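Cubiertos de mango de color

Vale, empiezo por lo básico, que luego me enrollo. Llamo cubierto de mango de color a cualquier tenedor, cuchara o cuchillo cuya parte útil es de metal y cuyo mango va en rojo, azul, verde, amarillo o lo que toque, casi siempre de plástico. En mi casa se les decía «los de la merienda», y así los sigo llamando yo, aunque en esta enciclopedia de andar por casa me obligo a usar el nombre largo (al menos en el título).

Etimología y nombres

«Cubierto» viene del participio de cubrir, y la explicación que más se repite es que antiguamente el servicio de mesa se presentaba tapado con una servilleta. La palabra acabó pasando de la servilleta a lo que había debajo, ¡y ahí se quedó! En español seguimos usando «cubierto» para la pieza suelta y también para el puesto entero de cada comensal, cosa que a mí me lía cada vez que leo el menú de una boda. «Tenedor» es más transparente: el que tiene, el que sujeta. «Cuchara» viene del latín cochlearium, emparentado con el caracol y su concha.

Partes

En el tenedor se distinguen los dientes o púas, el puente de donde salen, el cuello y el mango. En la cuchara, la pala (hay quien dice cuenco o cazoleta), el cuello y el mango. En las piezas de color lo delicado es la unión entre el cuello y el mango. Hay dos maneras corrientes de resolverla: o el metal entra como una espiga dentro del plástico, o bien llega hasta el final y el plástico va en dos tapas, a veces con remaches. Las de espiga son más ligeras y, en mi experiencia, las primeras en bailar. Mi juego Drultau era de espiga y lo compré en febrero con toda la ilusión del mundo. El Tramcombe, de tapas remachadas, pesa bastante más y me gusta menos en la mano, pero ahí sigue.

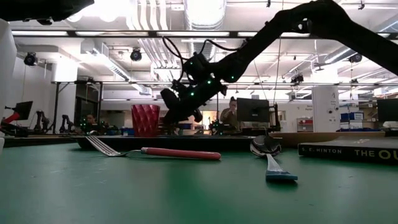
El color también tiene su uso práctico, claro. Cuando se come en grupo, cada uno se queda con el suyo y no hay que andar preguntando de quién es la cuchara. Adesuwa Bashir, con quien compartí piso y cajón durante años, lo llevaba más lejos y repartía tonos por función: rojo para probar la salsa, azul para los postres. Yo nunca lo respeté. Otra gente prefiere comprar el juego surtido y mezclar sin mirar, que es lo que hago ahora, y si además los vasos son de plástico de colores, pues mejor que mejor.

Medidas

No hay una talla única, y entre marcas las diferencias se notan bastante. La cuchara de mesa de mi juego Kamel mide 148 milímetros, que es más bien de niño; el cucharón Dirnent se va a los 236 y no me cabe en el cajón si no lo pongo en diagonal. Por si a alguien le sirve, el juego Tramcombe completo, con su soporte, me dio 634 gramos en la báscula de cocina.

Cuidado

El metal aguanta casi todo, el mango bastante menos. El agua muy caliente acaba por apagar el brillo de muchos plásticos, y el remojo largo se mete por la junta. Yo los lavo a mano, con agua templada, y los seco enseguida con el mango hacia arriba para que no se quede agua en el cuello. Nada de estropajo metálico. Si el mango se afloja, lo jubilo para la mesa y me lo llevo a las macetas (una cuchara vieja es una pala estupenda para trasplantar albahaca).

Véase también

Cajón de los cubiertos. Vasos de plástico. Servilleta. Vajilla de camping.

Última revisión de esta entrada: 6 de agosto de 2026. Añadí las medidas del Dirnent y quité un párrafo sobre palillos que iba en otro sitio.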